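## 4. Power, Cables and the Table by the Window

This section covers getting electricity to the table without anyone tripping on it, drinking near it or setting fire to it. It applies to the shared workroom at Nescombe and to the Plandudix room upstairs, which has the same furniture and worse light. If you only came to charge a phone, do steps 1 to 4 and go and enjoy your day.

### 4.1 Before you start

You will need:

- one power strip from the grey cupboard
- the adapter that suits your plug (see 4.3)
- the extension lead, if you are further than 2 metres from the wall outlet
- a dry cloth
- patience, in the case of the cupboard door

**Caution:** One strip per outlet. Do not plug a strip into another strip. Tariq Shaikh once built a chain of these that reached the kitchenette, and we are still finding people who speak of it with admiration. It is not to be admired.

### 4.2 Setting up the strip

1. Wipe the table. Crumbs and sockets are a poor match, and the grain on these tops hides a surprising amount of muffin.
2. Check the strip over. Look for cracks, scorch marks or a loose socket. A strip with any of these goes in the red tub, with a note. "Broken" is a perfectly good note.
3. Set the strip down with the sockets facing up, well back from the front edge.
4. Run the lead along the floor channel to the wall outlet and press the channel cover closed until it clicks. If it doesn't click, it isn't closed, however hard you look at it.
5. Plug in at the wall last.
6. Plug in your devices one at a time. If the breaker trips, you will at least know who to blame.

**Note:** The curved tables have no straight front edge to line anything up with. Farzana Hashmi spent most of January trying to clip a cable tray along one of them and has asked that the subject be considered closed. Leave the trays on the rectangular desks.

### 4.3 Adapters

The adapters live in the Onsri tin on the second shelf. There are 11 of them, and each has a number on the underside that matches the list inside the lid. Sign the list when you take one.

1. Find the adapter that fits without force.
2. Push it fully home before you attach your own plug.
3. Give it a gentle wiggle. A little movement is normal. If it leans under the weight of your charger, use a socket where the cable can hang straight.
4. When you are finished, take the adapter out of the strip and put it back in the tin. Adapters left in strips go back to the cupboard with them and are next seen at stocktaking, usually by Marisol Quispe, who does not enjoy stocktaking.

**Note:** An adapter changes the shape of the plug and nothing else. It will not convert the voltage for your travel kettle. Please don't bring a travel kettle.

### 4.4 Drinks, paper and everything else that drifts in
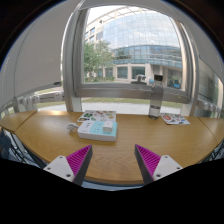
Drinks with screw caps may stay on the table, provided the cap is on and the drink stays off to one side of the power. Open mugs go on the sill shelf. A clear bottle with its black cap in place, standing over to the right of the strip, is the sort of arrangement we can live with. Paper is a matter of judgment - a sticker sheet lying flat behind the strip is harmless enough, but keep sheets off the sockets and don't stack them against anything that gets warm. Loose plugs like the small white one beside the strip should be claimed or put in the odds tray before you leave.

If you do spill something:

1. Switch off at the wall. Do not reach for the strip first.
2. Unplug the lead from the wall, with dry hands.
3. Move your devices away, then deal with the puddle.
4. Put the strip in the red tub, even if it looks fine. Wet strips always look fine.
5. Tell Shoaib Afridi. He will sigh, but he would sooner know.

### 4.5 Packing up

1. Shut down and unplug your devices.
2. Switch off at the wall and pull the plug by its body. The cord is not a handle.
3. Coil the lead loosely and fasten it with the cloth tie. Winding it around your elbow is traditional and bad for the lead.
4. Return the strip to the grey cupboard, sockets up.
5. Collect your stickers, bottles and pens. Anything left on the table overnight becomes the property of the odds tray.

Replacement strips and ties are ordered through Shabnam Shaikh, extension 296. Imov delivers to the side door, so if you are expecting a parcel, please don't wait for it at the front looking wounded.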